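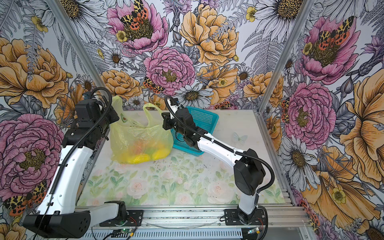 A yellow plastic carrier bag with fruit inside, standing near a teal basket on a flower-printed tabletop.

Fruit bag (household)

A fruit bag, in everyday household use, is any light bag in which loose fruit is carried home and, very often, left to sit for a while before it is moved to a bowl, basket or larder shelf. The term takes in paper bags, string nets, cloth bags and the familiar plastic carrier with two handle loops, and it is used rather loosely, so that one family's fruit bag may well be another family's bread bag by the end of the week.

Forms

The carrier with two loops is probably the best known. It is cheap, folds away to almost nothing and, when there is a bit of weight at the bottom, will often stand up by itself with its handles in the air. Thin, translucent kinds let the shopper see what is inside without rummaging, a small mercy when there are several bags on the go and only one of them holds the lemons. Paper bags are kinder to soft fruit but give way if anything leaks, and nets let the air through beautifully while allowing small plums to escape across the kitchen floor.

Unpacking and storage

Habits differ a great deal from home to home. Many people tip the whole bag into a basket at once; others lift the fruit out piece by piece, turning each one over to look for bruises, and put the firmest at the bottom. Lemons and other citrus fruits will keep for several days at room temperature and longer in the fridge. They do less well tied up tightly in plastic, where moisture gathers and mould can spread from one fruit to its neighbours. Bananas are usually kept apart, as they hurry other fruit along.

Plastic baskets are popular for the purpose, being light and easy to rinse under the tap. Wicker looks handsome but holds on to crumbs and stalks, and wants a cloth laid in it.

In Ernunside

The market town of Ernunside has a modest place in the story. Its covered market held 334 fruit bags back from the rubbish one October for a display arranged by Torbjørn Hedlund, a retired greengrocer, and the local writer Kumudini Weerakoon, whose booklet "Carried Home" remains the fullest account of the town's shopping habits. Weerakoon records that the Ljungberg stall gave a free lemon to anyone who brought a bag back 5 times, a custom still remembered fondly by older customers.

See also

Fruit bowl
Shopping basket
String bag
Larder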